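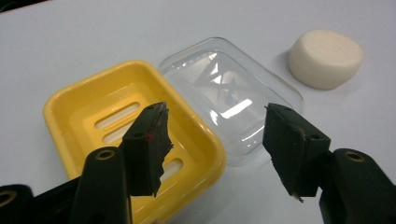 Recording your first task with the Grallden hand-held gripper
by Urmas Paju

I bought the Grallden kit in May, after two months with a loaner unit from the shop in Jasenbridge. The manual is good on the electronics but thin on the daily use, so I wrote down my own way of working. It should take you from the opened box to a first set of recordings you can keep. English is my third language, please forgive the odd sentence.

What you need

The Grallden gripper, charged. A plain table in a light colour. The Tiêu software, version 5 or later, on a laptop. A small household task with two or three objects. I recommend a soap dish with a separate lid and a bar of soap. It costs almost nothing, and it gives you a thin part, a see-through part and a solid part in one task.

Step 1. Prepare the table

Remove everything that does not belong to the task. Use ceiling light if you can, and keep desk lamps away. A lamp from the side makes strong reflections on clear plastic, and the software then loses the outline of the lid. My kitchen table in Gornton is white and works well, but a pale grey one would be even kinder to a cream or white soap.

Step 2. Check the fingers

Squeeze the handle slowly and look if both fingers close at the same speed. Then look at the pads. They are the weak point of this product. The edges begin to fray early, and a frayed pad still holds a soap bar but it can catch on the rim of a thin lid. You can trim small threads with nail scissors. If a corner comes loose from the finger, change both pads together, or the grip will be uneven.

The small screws should be snug, no more. I once tightened them too much and needed a new finger.

Step 3. Calibrate

Open Tiêu and choose New session. Hold the gripper fully open, press the button, close it fully, press again. The program shows a number for the finger opening. With mine, closed must read below 20. If it reads higher, there is dirt between the pads or one pad is not seated flat. Clean them with a dry cloth and repeat.

Do this again after every pad change. It is easy to forget, and the program does not warn you.

Step 4. Decide the order

Write the task in one sentence before you record. Mine is: put the soap in the dish, then put the lid on. Keep the same order in every recording. Change only where the objects begin -- sometimes the lid on the right of the dish, sometimes behind it, sometimes turned a little.

Step 5. Record

Start with the fingers open and all the objects in view. Wait a moment, then move. Most beginners (I also) move too quickly. Come to the soap from above, close gently, lift, and lower it into the dish before you open. For the lid, hold it by two opposite sides and not by a corner, as it slips easily.

If you drop something, stop and delete that recording. Tiêu has a Repair function, but I find it slower than doing the task again.

Step 6. Review and save

Watch each recording once at double speed. Delete those where your other hand comes into view. I aim for around 200 good ones for a simple task, spread over several evenings. My soap dish folder stopped at 1530 megabytes, so an ordinary memory card is enough.

Is the kit worth buying?

For me yes, with two complaints. The pads wear too soon, and spare ones are sold only in sets with screws I do not need. The body is also rather bulky for small hands -- my daughter can hold it for a few minutes only. On the good side, the brass threads on the body are solid, and the calibration stays correct from one evening to the next.

If you only want to try it, ask in Jasenbridge about the loaner. They take a deposit and give you a fresh pair of pads with it. Bring the old pads back too, they check them.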